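About Takeda Kitchen School

Our story
Where we are
What we teach
How classes run
Ingredients
Groups and schools
Contact

Takeda Kitchen School teaches Japanese home cooking to adults and teenagers in Sutville. We run evening and weekend classes all year, a short summer course for high school students in July, and private sessions for groups. Most of the people who come to us have never cooked a Japanese meal before. Some of them cook very well in other styles and want to learn one more. Both kinds of student end up at the same workbench, and that has worked fine.

Our story

The school started as a Saturday class in the back of a grocery store in Ceduston. The store sold rice, dried goods and pickles, and customers kept asking at the register what to do with them. The first class covered rice, miso soup and one pickle. It had four students, and all of them signed up for the second one.

Over the next few years the class grew to two sessions a week, then three, and the store needed its back room again. We moved to Sutville, into a building that used to be a bakery. The bakery's gas lines and floor drains were still in good order, and that saved us a lot of money. The oven was too large for anything we do and it was sold.

The name stayed the same when we moved. The grocery store in Ceduston is still open under different owners, and we still buy some of our dried goods there.

Where we are

The school is on the ground floor of the Bastaser Building in Sutville, at the end nearest the bus stop. There is one large teaching kitchen with workbenches, a smaller room with tables where we eat, and a storeroom. The entrance has no steps. Two of the workbenches are set lower than the rest and can be used seated. Please tell us when you book if you would like one of them.

Street parking is free after 6 p.m. and all day on Sunday. The lot behind the building belongs to the dental office next door, and they do tow.

What we teach

We teach the food people eat at home on an ordinary weeknight. That means rice, soups, simmered vegetables, grilled fish, egg dishes, noodles in hot and cold broth, rice bowls, and the small side dishes that fill out a meal. We have 41 classes on the current list. Each one is a single session and stands on its own, except for the Basics course, which runs for four weeks.

Basics covers washing and cooking rice, making dashi from kelp and bonito flakes, using miso, and holding and sharpening a knife. You do not have to take it before anything else, but students who have done so tend to find the noodle and simmering classes easier.

We get asked about sushi often. We teach rolled sushi and scattered sushi, which are the kinds people make at home. We do not teach nigiri. It takes a long time to learn properly and we do not have an instructor who trained in it.

Ramen is a two-part class, with the broth on one evening and the noodles and toppings on the next. You can book either half alone. The broth class involves a lot of waiting, so we use the time to make seasoned eggs.

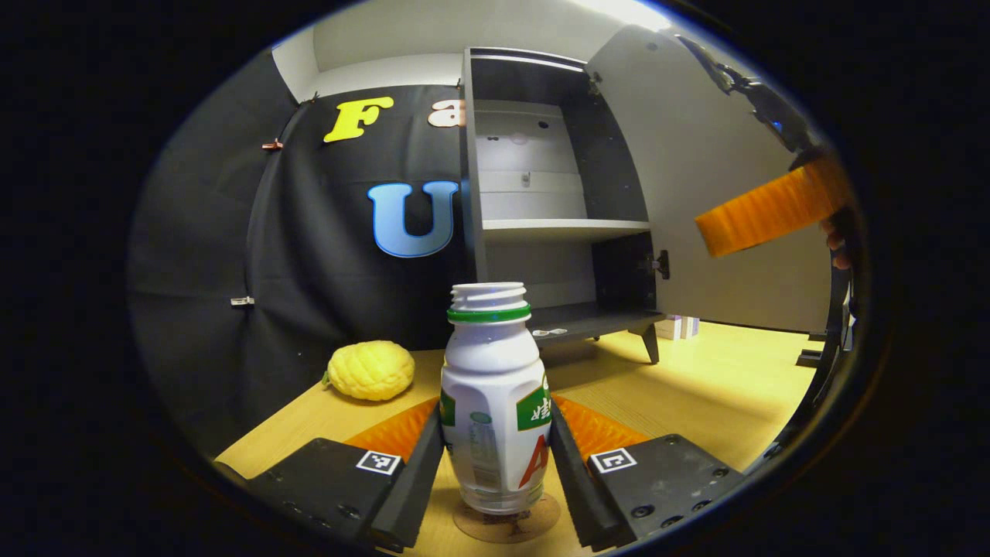 A bottle on a cork coaster.

Vegetarian versions are available for most classes. For dashi we use kelp and dried shiitake in place of the bonito. We can work around shellfish and egg allergies in most sessions. Soy and wheat are harder, and there are some classes where we will tell you not to come. The class list marks which ones.

How classes run

An evening class lasts two and a half hours. The instructor shows the whole dish once at the front bench, and then students cook it in pairs. After that everyone eats together in the side room. Plates, knives and aprons are provided. If you have your own knife and like using it, bring it in a cover.

Classes are small. The most we take in the teaching kitchen is 16, and the noodle classes are limited to 12 so that everyone gets time at the stove. Printed recipes are handed out at the end of the session. They used to be handed out at the start, but people read them during the demonstration and missed things.

You will usually have leftovers. Bring a container with a lid that closes tightly, especially for soup nights.

Ingredients

We try to teach with things you can buy within driving distance. Soy sauce, rice vinegar, miso and short-grain rice are in most supermarkets now. Kelp, bonito flakes and fresh noodles usually mean a trip to Ceduston or an online order. Each recipe sheet lists where we bought what we used that week, and gives a substitute where there is a good one. Where there is no good one, the sheet says that too.

Vegetables come from two farms outside Sutville from late spring through October, and from a wholesaler the rest of the year. We keep a small shelf near the door with rice, kelp, miso and sesame seeds for sale to students after class.

Groups and schools

Private sessions can be booked for birthdays, work outings and clubs. We can seat 33 people for a meal in the side room, but a group that size will cook in two shifts. Groups pick one menu from the list, and the kitchen is yours for three hours.

The July course for high school students meets for two weeks, mornings only. Students plan and cook a full lunch on the last day and may each bring one guest. Applications open in early spring, and the course is normally full by the end of April. We keep a waiting list.

A deposit of $50 holds a place in any multi-session course or a date for a private group. It is refundable up to one week before the start. Single classes are paid in full when you book, and you can move to another date once at no charge.

Contact

The fastest way to reach us is the form on the Contact page. We answer the phone in the afternoon, Tuesday through Saturday, except when a class is being set up. The office is closed on Sunday and Monday, though Sunday classes still run as listed.

Gift cards are sold at the school and by mail. They do not expire.

Page last updated 2018-08-10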